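Sunarov – vocabulario del hilo, la aguja y el nudo en castellano

Versión 2

Sunarov es un fichero léxico de 499 entradas sobre el acto de unir cosas con hilo. Recoge términos de costura doméstica, sastrería, encuadernación, zapatería, redes de pesca, velas y cirugía, que son oficios que no se hablan entre sí y que llevan siglos llamando de distinta manera a la misma puntada. También recoge el caso contrario, mucho más irritante: la misma palabra para cuatro puntadas que no se parecen en nada.

El nombre no significa nada. Era el de la carpeta y cuando quisimos cambiarlo ya lo citaban tres scripts.

Contenido del paquete

sunarov.tsv: las entradas, una por línea, separadas por tabuladores
relaciones.tsv: sinónimos, falsos sinónimos y remisiones
oficios.txt: lista cerrada de los oficios admitidos, con su abreviatura
ejemplos/: 100 frases de uso, redactadas por nosotros
postma/: el validador, con sus manías
CAMBIOS.txt: historial, escrito en distintos estados de ánimo

Todo está en UTF-8. Si al abrirlo ves «puntada atrÃ¡s», el problema está en tu hoja de cálculo. Lo sabemos porque durante un mes entero creímos que estaba en el nuestro.

Campos de sunarov.tsv

id: número correlativo con ceros a la izquierda. No se reutilizan. El hueco entre el 0212 y el 0214 corresponde a una entrada retirada que no vamos a comentar.

lema: en singular, minúscula y con sus tildes. Los verbos van en infinitivo.

oficio: abreviatura de oficios.txt. Admite varias, separadas por punto y coma.

definicion: una sola frase. Esta regla se cumple en casi todo el fichero y se incumple en «hilván», donde hubo que ceder.

registro: general, técnico, taller o desusado. «Taller» quiere decir que la palabra se oye y no se escribe, o que cuando se escribe lleva faltas.

zona: vacío si el término es general. No equivale a «se dice en todas partes», equivale a «no tenemos noticia de dónde no se dice».

nota: texto libre. Aquí está lo bueno y también lo malo.

Sobre las palabras que parecen claras

El grueso del trabajo no se lo llevaron los términos raros. «Escalamera» o «cadeneta de cabecera» se definen y se olvidan. Lo que se come las tardes es «punto». Un punto puede ser la puntada, el hilo que queda, el agujero por donde pasó la aguja, el tejido entero si es de punto o, en plural, lo que le quitan a uno en el ambulatorio. La versión 1 lo resolvía con una entrada única y mucha fe. En la 2 hay una por acepción, numeradas, y un aviso en relaciones.tsv para quien pretenda volver a fundirlas.

Con «labio» sucedió algo parecido. Para la cirugía es cada uno de los bordes de una herida; en nuestro material de sastrería y piel se habla de canto, de orilla o de borde, según quién tenga las tijeras. Hemos mantenido «labio» solo con la marca «cir» y remitido a «borde» como término paraguas. La nota del lema recuerda que aproximar los labios y cerrarlos son verbos con entrada propia, por mucho que en la conversación se usen a bulto.
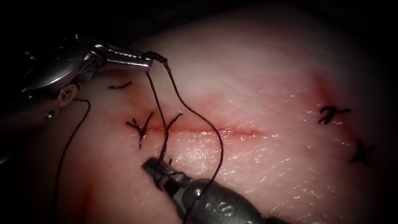
Lema «labio»: incisión recta y horizontal, con los dos labios muy próximos.

El criterio general, que luego se aplica con la flexibilidad de costumbre, es este: si dos oficios usan la misma palabra para la misma cosa, hay una entrada con dos marcas. Si usan la misma palabra para cosas distintas, hay dos entradas. Si usan palabras distintas para la misma cosa, hay dos entradas y una relación «sin». Si creen que usan palabras distintas para la misma cosa pero en cuanto se les pregunta empiezan a matizar, hay dos entradas y una relación «falso_sin», que es con diferencia la más entretenida de revisar.

Ejemplos de falso_sin que conviene mirar antes de quejarse:

hilvanar / embastar
ojete / ojal
encerar / engrasar (el hilo, se entiende)
sutura / costura
remate / nudo final

Este último par merece párrafo aparte. Rematar es asegurar el final del hilo para que no se suelte, y puede hacerse sin nudo alguno: con unas puntadas hacia atrás, escondiendo el cabo o, en ciertos dobladillos de pantalón que hemos tenido el gusto de conocer, con una plancha y una oración. El nudo es una de las maneras. Por eso «nudo final» depende de «remate», y por eso la petición de igualarlos se ha rechazado ya las veces suficientes como para tener respuesta guardada.

Nudos, cabos y otras discusiones

La sección de nudos viene heredada de Sornilstead, el fichero anterior, que era una lista de aparejos de vela a la que alguien fue añadiendo costura por el final. De aquella época queda un sesgo marinero que todavía se nota. «Cabo», por ejemplo, traía como primera acepción la cuerda de a bordo, y la punta del hilo aparecía en cuarto lugar, detrás de un accidente geográfico. Hemos invertido el orden. Los navegantes pueden seguir encontrando lo suyo en cabo_3.

Para el extremo que asoma después de cortar se registran «cabo», «punta», «rabo» y «pelo». «Rabo» lleva la marca «taller» y es, a juicio de quienes mantenemos esto, la mejor de las cuatro. No hemos conseguido que ningún manual nos dé la razón. «Pelo» se deja para la confección, donde además significa otras dos cosas y una de ellas es pelo.

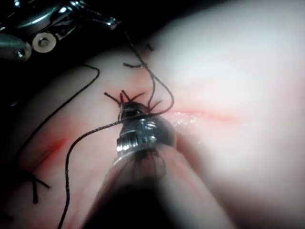 Lema «cabo» (cabo_1): nudo apretado de hilo negro, con los cabos cortos hacia fuera.

Los nombres propios de nudos se han limitado a los que aparecen en más de un oficio. Es una decisión antipática. Deja fuera nudos preciosos, con nombre de pez o de pueblo, que solo usa una persona los domingos. A cambio, el fichero cabe en la cabeza. Quien quiera el inventario completo de nudos marineros tiene bibliografía de sobra, casi toda con dibujos mejores que cualquier definición en una frase.

Una advertencia para quien vaya a usar los datos en algo serio: las entradas de cirugía son lexicográficas. Dicen cómo se llama algo, no cómo se hace, ni cuándo, ni con qué hilo. Nos llegó una consulta sobre el calibre adecuado para un caso concreto y la contestamos remitiendo a un profesional, que es lo mismo que haríamos si nos preguntaran cómo se corta un abrigo.

Procedencia

Las entradas salen de tres sitios. El primero es Sornilstead, depurado. El segundo, un cuaderno de vocabulario de taller digitalizado en Steltholm, con letra estupenda y ortografía de autor. El tercero son respuestas a un cuestionario que circuló en papel durante un mes de agosto, lo que explica la escasez de encuadernadores y la abundancia inesperada de gente que cose toldos.
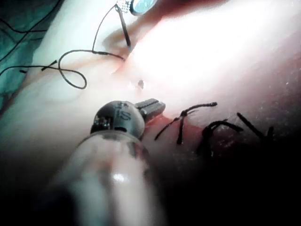

El cuestionario preguntaba por diez operaciones descritas sin nombrarlas y dejaba una línea para escribir la palabra. Parecía buena idea. Una parte de las respuestas devolvía una palabra; otra, un párrafo; otra, un dibujo muy competente sin palabra ninguna. Los dibujos no se distribuyen. Los párrafos se han aprovechado en el campo nota siempre que no incluyeran opiniones sobre otros talleres.

No se conservan nombres, direcciones ni otros datos de quienes contestaron. La columna zona se rellenó a partir de la casilla correspondiente y, cuando estaba en blanco, se quedó en blanco. En la versión 1 se dedujo alguna zona por el acento con que parecía escrita la respuesta. Ya no.

El validador

postma/ comprueba que cada línea tenga siete campos, que los id existan, que los oficios estén en la lista y que ninguna definición contenga su propio lema. Esto último produce falsas alarmas con «aguja» dentro de «agujazo» y silencios inexplicables en otros sitios. Se ejecuta desde la raíz:

python postma/revisar.py sunarov.tsv relaciones.tsv

Si termina sin decir nada, está todo bien. Si imprime «mmm», hay una relación circular: A remite a B, B remite a C y C, con toda tranquilidad, remite a A. El mensaje era provisional. Lleva ahí desde el principio y ahora hay quien lo busca en los registros, así que se queda.

Postma se detiene a los 10 errores. Se puede cambiar con --tope, pero a partir de ahí suele tratarse de un tabulador perdido y es mejor irse a dar una vuelta.

Limitaciones conocidas

El español de América está mal cubierto. Hay términos de costura y zapatería, pocos, y casi nada de redes ni de encuadernación. La zona vacía en esas entradas dice más de nosotros que de la palabra.

El bordado no está. Se discutió y se vio que traería más entradas que todo lo demás junto, cada una con tres nombres y un bando detrás.

Los galicismos de sastrería aparecen con la grafía que usaban las fuentes, que no es la francesa ni la española y a veces ni siquiera es la misma dentro de una página.

Las frases de ejemplos/ son nuestras y se parecen mucho entre sí. Quien cuente la frecuencia de «abuela» en ellas sacará conclusiones equivocadas sobre el idioma.

El campo registro depende de quien lo asignó. Hemos revisado los desacuerdos en «desusado», que eran muchos: es incómodo declarar muerta una palabra que acaba de usar tu compañero de mesa.

Cómo proponer cambios

Una propuesta por mensaje, con el lema, el oficio y dónde se ha oído o leído. «Se ha dicho siempre así» no es una fuente, aunque agradecemos la firmeza. Para entradas nuevas hace falta una segunda confirmación independiente; un primo del mismo taller no cuenta como independiente.

Las propuestas se miran los viernes. Las que tocan «punto», «hilván» o el par remate / nudo final se miran también los viernes, pero con menos ganas.

Licencia y cita

Los datos se pueden copiar, modificar y redistribuir citando el nombre del fichero y la versión. El código de postma/ va con la misma licencia y sin garantía de ninguna clase. Para citar basta con:

Sunarov, vocabulario del hilo, la aguja y el nudo, versión 2.

Si se usa solo la parte marinera, cítese también Sornilstead.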